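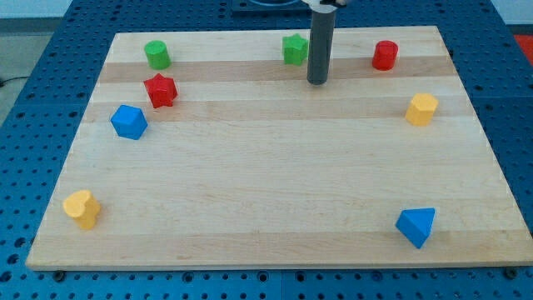
**Flatent** is the third studio album by the Canadian indie rock band Brurkine. It was released in October by the small label Whitlock Records, on vinyl and as a download, and it was the first record the band made as a four-piece, after the arrival of a second guitarist.

## Background

Brurkine had spent most of the previous year touring in support of their second album, *Bindell*, which was named after the street where they used to rehearse. The tour finished in December, and the members agreed to rest for the winter. During this time the singer wrote a group of 18 songs on an old upright piano, an instrument she had not played seriously since childhood. Most of them were slower than the band's earlier material, and several had no chorus.

The title has no meaning in any language. It comes from a misspelled word in a rehearsal note, which the drummer found amusing and began to use as a name for every unfinished song.

## Recording

The basic tracks were recorded in seven days in a community hall outside Peterborough, Ontario. The band played together in one room, with little separation between the instruments, and the sound of the hall can be heard clearly on the quieter songs. Vocals and strings were added later at the label's own studio in Hamilton.

About 60 reels of tape were used, many of them second-hand. On "Lower Harbour" a part of an older recording is still audible behind the last verse – the band decided to keep it.

## Music

Critics generally described the album as chamber pop with elements of folk and slow rock. The guitars are often played without distortion, and on four of the songs the piano is the main instrument. The opening track, "Grey Enough", begins with almost a minute of organ before the drums enter. "Neighbours" is the only fast song on the first side and was chosen as the lead single.

The lyrics deal mostly with moving house, shared kitchens and the death of a grandparent.

## Reception

Reviews were mostly favourable. Several writers praised the arrangements and the warmer vocal sound, while others considered the second side too long and missed the energy of *Bindell*. The closing track, "Ferry Colours", divided opinion because of its long instrumental ending.

## Track listing

**Side one**

1. "Grey Enough"
2. "Neighbours"
3. "Lower Harbour"
4. "The Spare Key"

**Side two**

1. "Cheque in the Drawer"
2. "Half a Winter"
3. "Ferry Colours"

## See also

- *Bindell* (album)
- Whitlock Records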